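Research > Housing and Interiors > Working Papers > Section 4

4. Seating Height, Table Height and Daily Use

4.1 Background to the section

The preceding section dealt with the materials used in small dining sets. The present section considers how the height of the table affects the way a household uses it. Earlier work on this question has mostly treated height as a matter of taste, to be settled at the time of purchase. Cordeiro argued against that view in his review of apartment furniture, noting that a tall table in a small kitchen often takes over tasks that were once done at the counter, and that these tasks may crowd out the meals for which the table was bought.

Households in the Satberg district were chosen for the study on account of the size of their kitchens. Most of the apartments there were built to a single plan, with one wall of cabinets and a short open wall opposite, against which a table can be placed. The plan leaves little choice in where the table stands, and this made it possible to compare tables of different heights in nearly the same position. A total of 600 households returned the first questionnaire in July. Those that had replaced their table within the past year were asked to complete a second form on comfort, storage and cleaning.

4.2 Table types

Tables were sorted into two groups, standard and counter height. Sets with folding leaves were classed by the height of the fixed top. The Berkora set, with two backless stools that slide fully under the top, was the counter-height model named most often. Among standard tables the Cifuentes was the most common, and many respondents had bought it with a bench in place of two of the chairs. Drop-leaf tables fixed to the wall were left out of the comparison – their users tend to close them between meals, and the answers could not be set beside the rest.

Chairs and stools were recorded separately from the table, as a large share of households had mixed pieces from more than one set. Where a chair had been brought in from another room for guests, it was not counted as part of the set.

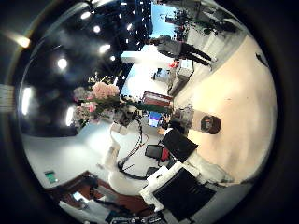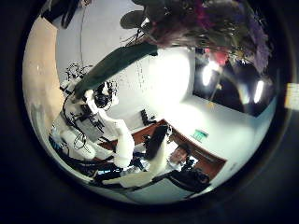
Figure 5. Indoor views: ceiling lights (first) and dark foliage with purple tones (second).

4.3 Results

Households with counter-height tables reported using them more often during the day, chiefly for preparing food, sorting mail and short periods of work on a laptop. Households with standard tables reported longer meals. The difference was clearest among families with young children, who often described stools as hard to climb and easy to tip. Several of these families had gone back to a lower table after a short trial and kept the stools for use elsewhere in the home.

Back support was raised more often than any other matter. Respondents who used backless stools for meals seldom complained of them, while those who worked at the same table in the afternoon did so frequently. Footrests also mattered. A stool whose footrest sat too low was described as tiring even by those who were otherwise pleased with the set. Older respondents placed more weight on being able to rise from the seat without holding the table, and they favored chairs with arms where the width of the kitchen allowed it.

Cleaning drew fewer comments than expected. Owners of metal-framed sets mentioned marks left on the floor by the feet of the stools, which most had dealt with by adding felt pads. The Sercombe stool, sold with rubber caps already fitted, was an exception, although some owners found that the caps made it harder to slide.

4.4 Discussion

The results support Cordeiro's view in part. A taller table does draw other tasks to itself, but in most homes these were cleared away before the evening meal, and the table went on being used for dining. The greater effect was on the length of the meal and on who sat down to it. Where only two stools were kept at the table, other members of the household tended to eat elsewhere – on the sofa, in most cases – even when further seats were at hand.

The answers were given by one adult on behalf of each household and may not reflect the habits of the others.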